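Week 4: bags, film, and other crinkly things

Okay, so last week I promised we'd get off cardboard, and we are. These notes cover the first half of Monday's session, plus the sorting homework at the bottom. If you missed it, borrow somebody's film samples before you read on, because most of this makes more sense with a bit of plastic in your hand.

**Why I start with thin bags**

Everybody thinks they know how to put away a plastic bag. You scrunch it, you shove it in the drawer, you shut the drawer fast. I did this for years (my kitchen at home still has The Drawer). The trouble is that film springs back. You fold it, let go, and it opens up again like it's annoyed with you.

So before we talk about folding I want you to handle three kinds of film and write down what you notice:

- *soft film*, the produce-bag kind. Hardly any noise, stretches before it tears.
- *crackly film*, bread bags and a lot of snack wrappers. Holds a crease a bit better.
- *stiff film*, the kind flowers come wrapped in. Holds a crease best of all, splits once you nick the edge.

Hanane Zaki asked whether the printing changes how a bag behaves. Good question! On the thin stuff I can't feel any difference, but on a heavily inked bag the printed side can feel a touch stiffer. Try it and tell me if you disagree.

**The twist**

My favorite first move is the twist — gather the bag at one end, pinch it, and let the rest stand up. It's quick, it squeezes some of the air out, and you get a handle to work with. The weak spot is the top. If you only twist the base, the upper part stays loose and you've made a sort of paper-hat shape that takes up as much room as the bag did before.

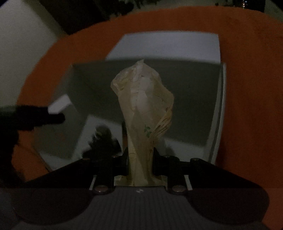 *Fig. 1. Pinched at the base, top still bunched. Look for the lighter inner layers showing through the film.*

Fine as a first step, and not something I'd put in a drawer yet. From here you have two choices. You can keep twisting upward until you have a rope, then tie it in one loose knot. Or you can let it all go, flatten it on the table, and fold it in long strips. I like the knot for soft film and the strips for anything crackly. Wouter Verhoeven does strips for everything and his drawer is much nicer than mine, so take my advice with that in mind.

If you go with strips:

1. Lay the bag flat, opening away from you.
2. Press from the closed end toward the opening so the air has somewhere to go.
3. Fold lengthwise twice.
4. Roll it up from the closed end and tuck the tail in.

Please don't iron them with your fingernail. You'll go right through the soft ones.

**Homework**

Go through one drawer or cupboard at home and pull out 12 bags. Sort them by film, then store half as knots and half as strips. Leave them alone for a few days and check which ones came undone. Bring your notes and the two worst bags — I want to see the failures more than the pretty ones.

Next time is jars and lids, so wear sleeves you can push up.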